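Recording drawer demos with two hand-held grippers

Quick write-up of how we record the sort-and-close task at Prullstead. Last changed 25th April. If you have the older version from August bin it, the session names are different now.

What you need
Two hand-held grippers, charged
Yellow drawer organizer, clear drawers
White paper or a clean white table
Hex nuts
Laptop with Meko installed (the recorder)

Step 1. Set the table
Organizer at the back, long side facing you. Leave plenty of white in front. Put a nut down on the open surface, and move it to a new spot for each take. Different angle too. If the nut always starts in the same place the policy learns the place and ignores the nut – we lost a whole batch that way.

Step 2. Start Meko
New session, task name "drawer_nut". Pick both grippers, left and right. Wait for both lights in the status bar before you move anything. Check the frame rate is at 60. If it drops, close the browser and try again.

Step 3. Calibrate the jaws
Open all the way, close all the way, 4 times each hand. Slow. Skip this and the widths come out wrong for the entire session, and you can't fix it afterwards.

Step 4. Record
Drawer gets pulled out first, then the nut. Come in from above with the jaws already open.

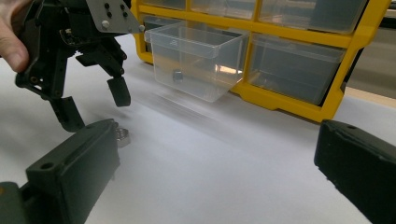
Go slower than feels natural. Close on the flats of the nut, not the corners, lift straight up, pause, then over the drawer and release. Other hand stays back with its jaws open unless its needed. Then push the drawer shut with closed tips and bring both grippers back to the start pose. Stop the take.

Dropped the nut? Keep going. Pick it up again and finish, then tag the take "recover". We want those. What we dont want is a bare hand reaching in to help, so delete any take where that happens.

Step 5. Change the drawer
Swap to another drawer every so often, upper row as well as lower. Opening takes are their own task name, "drawer_open". Line the tips up in front of the drawer before you touch it, then go for the lip.
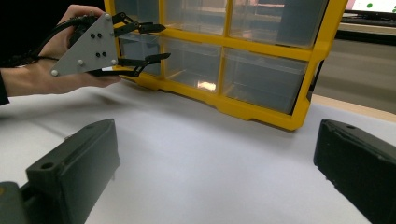
Left-hand gripper up at the organizer, jaws open, tips just short of the drawer fronts.

Watch the cable. Keep some slack at the wrist or it tugs the gripper round when you reach.

Step 6. Check and upload
Play back every take at double speed. Throw out anything blurry all the way through, or where the tracking jumps. Our last full session was 140 takes and we kept 76, so plan on recording extra.

Upload goes to the Brostow folder. Ponce picks it up from there and starts the training run overnight – don't rename files once they are in, it breaks the index.

Common problems
Jaw width stuck at zero: redo step 3.
One gripper missing from the list: unplug, replug, restart Meko.
Tracking drifts near the organizer: more light, and move the organizer a bit closer to you.
Takes saved under the wrong task name: fix it in Meko before uploading, never in the folder.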